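Bunnag House: Progress Report to the Urkberg Fund

Prepared by Anong Rojanasak, 29 May 2022

The grant pays for bedding, laundry and evening meals for families staying near the Sekstead hospital. Both guest floors are open again. The second floor was held up when the boiler part came late from Nasside, and we moved two families to the ground floor until it was fitted.

Six rooms have new mattresses and blinds. Sombat Saengthong has rewritten the house rules in plainer language and had them translated into Thai. Families do their own washing, and the sign-up sheet is now by the front door.

The washing machine, with the laundry basket on top, and a closer view with gray ribbed knit: 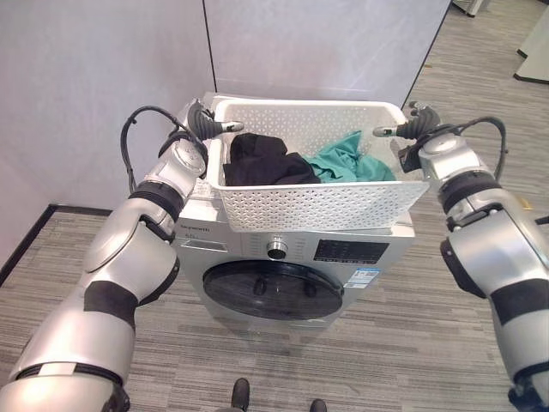
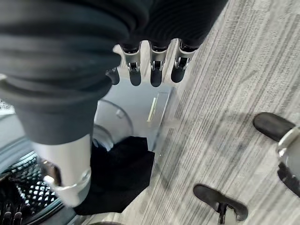 Evening meals are running over budget. Food prices went up in the spring and we have had more long stays than planned. We ask to move $1000 from the furniture line to the kitchen line. The furniture still to be bought is two cots and a hall bench, and what is left will cover them.

The next report is due in August and will include the fire inspection results.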